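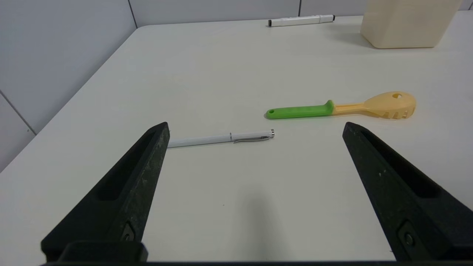 Unit 4: Sorting and Storing Small Household Items

Course handout, Home Organization Basics
Villanueva Adult Learning Program

This unit covers the flat surface that collects things: a desk, a counter, the end of a dining table. Items from different rooms end up on it together. A white pen and a white marker lie on the same tabletop as a pasta server with a lime green handle, and two of the three belong near a desk. The third goes back to the kitchen.

Step 1. Sort by room

Pick up each item and name the room where it is used. Do not sort by color or size. The pen and the marker are both white and both long and thin, but they are used on different surfaces and should be checked separately before they share a cup. Set a timer for 15 minutes and stop when it rings, even if the surface is only half done.

Step 2. Check before storing

Pens: write a short line on scrap paper. If the pen skips, try it once more on a second sheet and then throw it out. A pen with a pocket clip can be clipped to a notebook or folder.

Markers: read the barrel to see if the marker is permanent or dry-erase. Keep the two kinds apart. Press the cap on until it is tight and store the marker flat.

Pasta servers: look at the teeth along the rim of the head. Food dries between them and in the drain hole, so use a small brush there. Let the server dry fully before it goes in a drawer.

Step 3. Assign a place

Long utensils often do not fit a standard drawer tray. If the handle has a hole at the end, a hook on the wall or inside a cabinet door works well. Leave enough space between hooks that the heads do not touch.

Writing tools need one place per room at most. The Skistach tray used in class has a long section for pens and a wider one for markers. Any shallow box will do the same job.

Homework

Choose one surface at home and complete all three steps. On the Fadport worksheet, list each item, the room it came from and the place you gave it. Items with no clear room go on the back of the sheet. Bring the worksheet to the next class, along with one item you could not place.

Revised August 2026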